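Comparing Gripper Pads With a Pouring Test
Asalia Bench Guide, prepared by Kirsty Rutherford

This procedure compares finger pads on a two-arm bench by moving dried soybeans onto a kitchen scale. Use the same beans for every pad set.

1. Place the scale within reach of both arms and keep the bean container to one side. 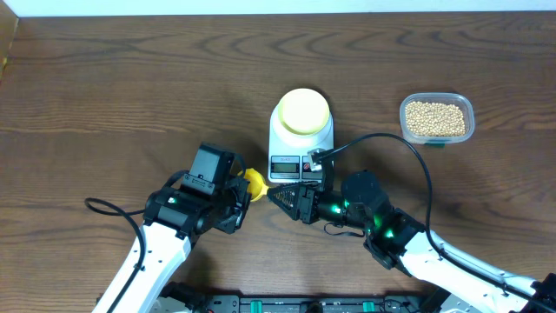

2. Load the Taritz controller profile and set the log interval to 2000 milliseconds. Run each arm through its range at low speed and check that no cable pulls tight.

3. Put the bowl on the scale and press the tare button. Confirm that the wrist camera can read the display with the fingers open.
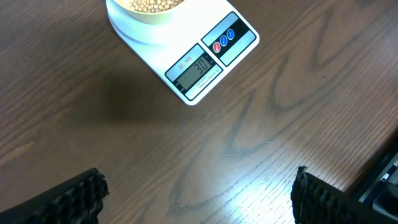 4. Start the pour. Record the reading in the log once the digits stop changing. If the bowl shifts, discard the run and begin again from step 3.

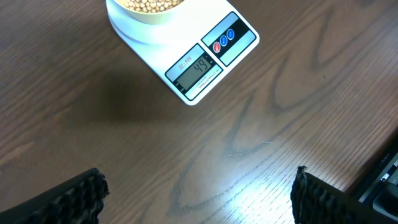 5. Save the wrist video under the pad name, either Caron or Flinside, followed by the run number. Runs of the two pads should alternate.

6. Return both arms to the rest position. Blurred stills from this travel may be left out of the comparison, but the full video must be kept. 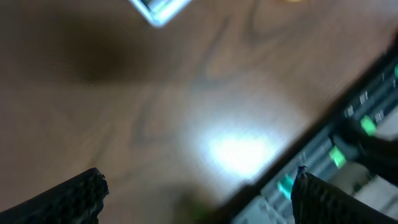 7. Brush the pads clean before the next run. Enter any worn nubs on form 614.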